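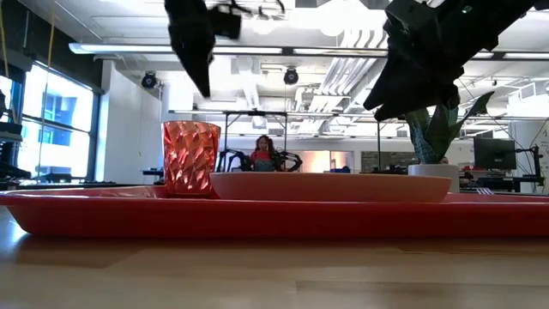 Enport Community Centre | Member Services | Kitchen and Catering
Mar 18, 2022

Changes to table settings for shared lunches

Members are advised that individual tray settings will replace the shared buffet at all centre lunches held in the Zivar Room. The change follows the review of catering arrangements completed in September, to which 136 members contributed.

Each setting will be laid on a red tray and will include a bowl, a cup and cutlery. The centre has purchased 20 settings for general use, and a further 10 will be held in reserve at the Liao Street annex. Groups expecting larger numbers should notify the office when booking.
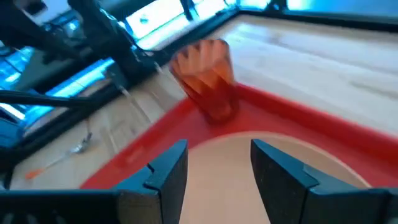
Red tray and faceted cup, tray lunch service.

Members setting tables are asked to observe the following:

Trays are to be placed lengthwise along the table edge. Cups should be set down before any drink is poured, and filled at the table. Bowls are to be carried on the tray and must not be stacked while in use.

At the close of each lunch, trays should be cleared of food scraps, wiped and returned to the lower cupboard. Cups and bowls are washed separately. Damaged or discoloured items should be set aside and recorded in the kitchen book so that replacements may be ordered through Fastis, the centre's supplier.

Groups that prefer to bring their own tableware may continue to do so. Bookings for the next quarter close at 11 am on the final day of the month.

This site uses cookies to remember your preferences. Accept | Manage settings

© Enport Community Centre. Contact the office | Back to top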